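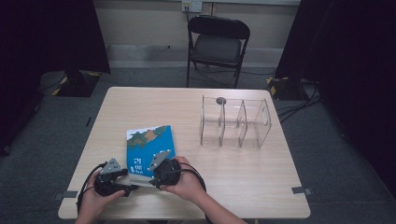

So the thing about building a librarian in your spare room is that you have to decide pretty early what counts as a shelf.

I said a shelf was anything with slots. Aiguo Deng said a shelf was a promise, and then ate the last of my crackers, and that was our first design meeting. We named the project Derkley after the branch library where we met (long gone, it's a tile showroom now) and we gave ourselves until April 2020 to have it putting books away without a human anywhere near it. My mother was going to come and see it. She had shelved books for a living until her hands quit on her, and I wanted her to sit in the good chair with a cup of tea and boss it around!

The plan went like this. You do the job yourself first, over and over, holding the grippers in your own two hands, and Derkley learns from you. Pick up the book, tip it up, slide it into the slot, let go. Easy! A kid can do it. I could not do it. I pinched, I fumbled, I dropped a perfectly nice atlas on my foot. It is amazing how much of picking up a flat book happens in one fingernail, and a gripper doesn't have a fingernail.

Aiguo was better at it than me, of course. He moved like he was carrying soup. I'd do a run and he'd watch the playback on his old Lurnent laptop with his chin on his fist, and he'd go "hm," and I'd do it again. We had set ourselves 500 good runs. By the end of January we had 234, and I'm being generous with a few of those.

The pads were the problem, or I had decided the pads were the problem. I'd ordered a sheet of Hekener rubber, the expensive kind, and I cut new ones at the kitchen counter with my good scissors and stuck them on while Aiguo was out getting noodles. They grabbed like crazy. They grabbed so well they wouldn't let go! I'd get a book into the slot, open up, and the book would come right back out with me like a dog that didn't want to be left at the kennel. I peeled them off and put the old ones back and never said a word about it, and he sat down, did one run, and asked me why everything smelled like glue.

We had a real fight that night, the quiet kind. I thought we should slow down and he thought we should quit using big books. I said libraries are full of big books. He said Derkley wasn't in a library, it was in a spare room with a bad heater. I went and stood in the hall for a while.

What I hadn't told him was that I'd been staying up after he went home. I'd put the kettle on and do some 9 more runs by myself, slow ones, the way my mother used to do it, with that little pause before the book goes in. She always paused. When I was small I thought she was reading the spine. Later I figured she was just resting her wrist. I put the pause in every time, and I didn't mark it down anywhere.
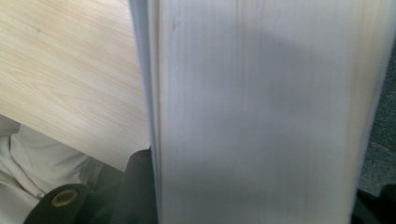 Aiguo asked whether I was going to let go of the book at some point tonight, or should he call somebody.

"I'm pausing," I said.

He wanted to know since when we paused. The runs were supposed to match, he said, and if half of them had a hiccup in the middle then Derkley was going to learn the hiccup, and did I understand that we'd have to throw those out? All of those? He had the laptop open and he was already scrolling back through the late ones, which I guess I'd thought he never looked at.

I told him about my mother then. I did it badly, out of order, with the wrist part first and the tile showroom somewhere in the middle. He kept scrolling. The heater made its noise.

"It's in a lot of these," he said finally.

"I know."

"It's kind of nice."

He didn't throw them out. He made a new folder and called it Lei, after his grandmother, who apparently used to stop with the spoon halfway to the bowl and look at everybody before she served them. We'd known each other 2 years and I'd never heard of this woman! He told me about her soup for an hour. Then he took the grippers and did a run with the pause in it, and his pause was different from mine, longer, and a bit lower down.
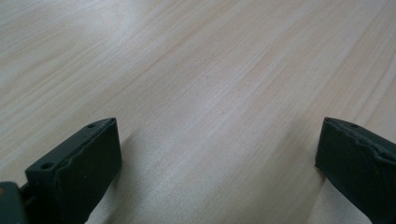

After that we stopped counting on the whiteboard. We did a bunch of runs that night, his kind and my kind, until my thumbs ached and he was yawning so hard his ears popped.

Derkley had its first go by itself a few weeks later. My mother couldn't come after all, so I propped the phone on the windowsill and she watched from her kitchen with her glasses up on her forehead, where they do no good whatsoever. The arm went down. It got the book on the second try. It lifted it, kind of crooked, and carried it over to the slot, and then it stopped.

"Is it stuck?" Aiguo whispered.

"Hush," said my mother, out of the phone. "It's reading the spine."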